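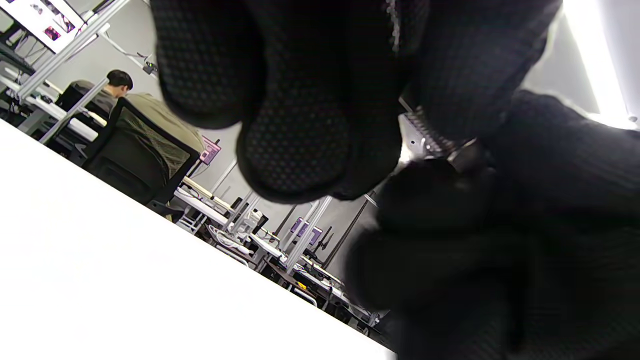
Gloves on at the white table, with the aluminium framing behind.

I joined the Rurano workshop in February to build a small robot arm, and I've spent most of my evenings there on wrist brackets — 32 screws, and I've dropped every one! The Güler plans call it a weekend job. Mine has taken seven weeks.

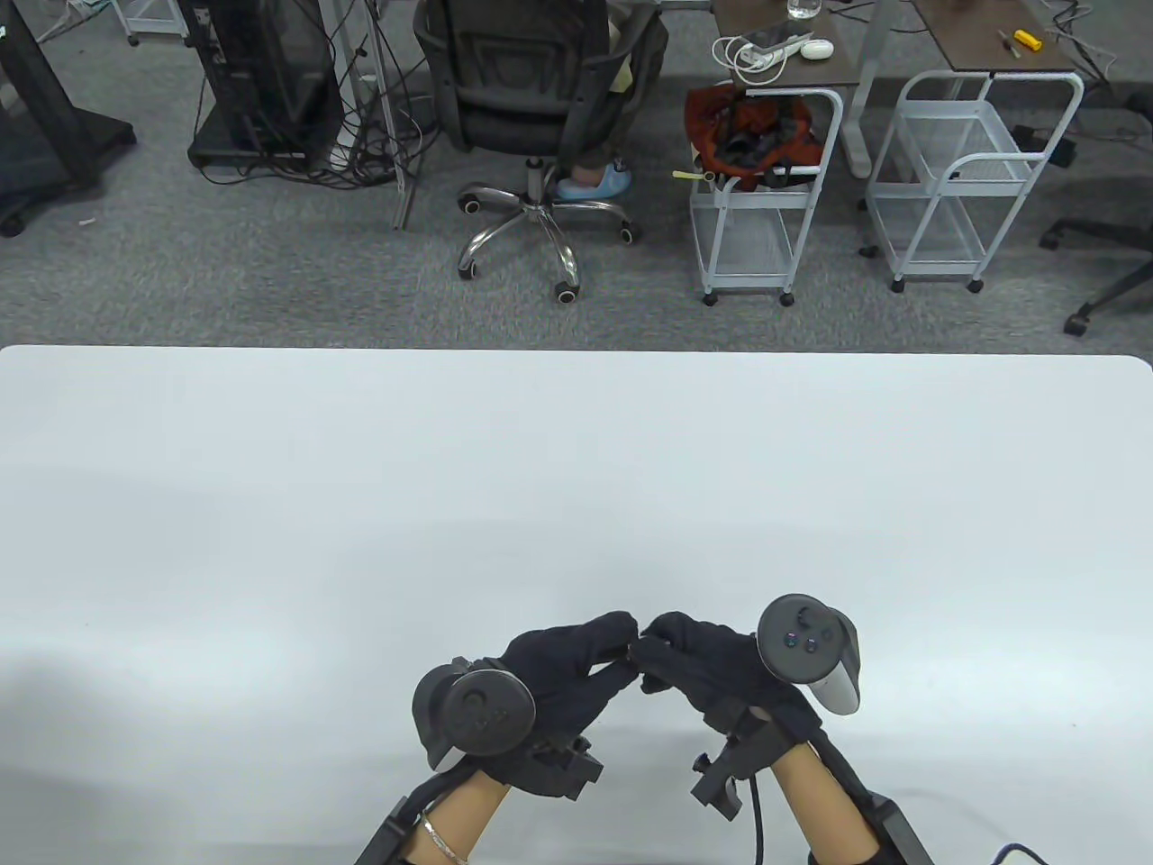 Fingertips together, a controller strapped to the back of each hand.

My tip for beginners is to do the fiddly bits first, while you're still fresh, and leave the cables for another night.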